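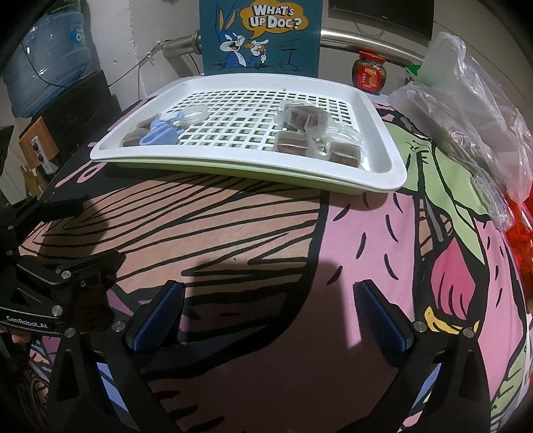

How many spare finger pads should we budget for with each hand-held gripper?

Two full sets per gripper for the first year, plus one extra set for the whole group. Pads are the part that wears, and ordering them later one set at a time costs more in shipping than the pads do.

Print this thread | E-mail this thread

nruchti
I'm putting together the equipment request for our Drarnby site and that was the first thing I was asked, so I put the answer at the top for anyone searching. The rest is less settled. We want four hand-held grippers for recording tabletop pick-and-place work: snack packets, clips, lids, small trays, that kind of thing. Later the recordings go to an arm that we haven't picked yet. The request has to be in by the end of July. What do people forget to put in?
— Nadja Ruchti

tallbench
Storage. We bought the grippers and left the drives for later, and then spent a month deleting things. Put the drives on the same request.

Second item, props. Small stuff gets crushed or lost. Crinkly wrappers in particular stop looking like new packets after a few days of being squeezed. We spent 283 on props last year and I would plan for more.

moss_ferry
283 sounds low to me. We went through that by spring, and we reuse everything we can. It depends on whether your tasks use food packaging or hard parts. Hard plastic lasts.

I don't agree with two sets of pads either. We run ours every working day and changed pads once. One spare set is plenty if your supplier ships quickly.

nruchti
Ours doesn't. Breseck quoted five weeks on small parts, and that was before the summer closing.

moss_ferry
Then buy two. I was going by Heinonen, who had ours out in a few days.

Print this post | E-mail this post

kettleboro
Check what the quote calls a "set." On our first order from Breseck a set was one pad, and a gripper takes two. We ended up with half of what we needed. Get it in writing as pads per finger.

Also ask whether the screws are included. They are small and they roll off the bench. A bag of the right size costs very little if it's on the original order.

nruchti
Good point about the sets. The quote says "set, blue" and nothing else. I'll ask.

Numbers so far, per gripper unless I say otherwise:

Gripper with mount: 1,325
Drives and card reader, whole group: 600
Pads, two sets: 258
Props, whole group: not decided

Does that look out of line to anyone?

tallbench
258 for pads is high if it's two sets of one pad each. If it's four pads it's about what we paid. The gripper price is fair.

dlw_shop
I'd question buying four at all. How many people will be recording at the same time? We bought one per person and two of them have been in a cabinet since. Buy two, see how the hours fall, then ask for more in the next round.

nruchti
Three people, sometimes all at once. The fourth was meant to be a spare.

dlw_shop
Then buy three and put the money from the fourth into pads and props. A whole gripper is an expensive way to hold spare parts.

kettleboro
I disagree with that one. When a hinge goes loose you lose that person's day, and more if the part is five weeks out. A fourth gripper is cheap next to three people's wages. If Breseck kept parts on the shelf I'd say three.

dlw_shop
Fair, but hinges can be tightened. We have not had one fail yet.

moss_ferry
We had one. Janar sold us a rebuilt hinge and it has been fine, so there is another place to ask before you pay for a whole unit.

One more for the list: table coverings. If you want the recordings to be any use outside one room you need different surfaces and different backgrounds. Printed cloths, plain cloths, a few posters. Ours come from the party supply aisle. Make it a separate line, or it comes out of props and props run short.

tallbench
Seconding that. Get busy patterns as well as plain ones. We only had plain gray the first season and had to do a lot of it over.

nruchti
I'll add a line for coverings. On the grippers I'm going to ask for three, with the fourth listed as an option and Breseck's lead time written next to it, so whoever signs can decide. Pads stay at two sets until I hear what a set is.

I still don't have a figure for the arm. I was going to leave it off this request.

kettleboro
Leave it off, but say in the notes that it's coming. We kept quiet about ours and the second request was sent back with a page of questions.

nruchti
Will do. Breseck wrote back at 4:40 — a set is two pads, one per finger. So 258 covers four pads per gripper and I'm leaving it as it stands.

Print this thread | E-mail this thread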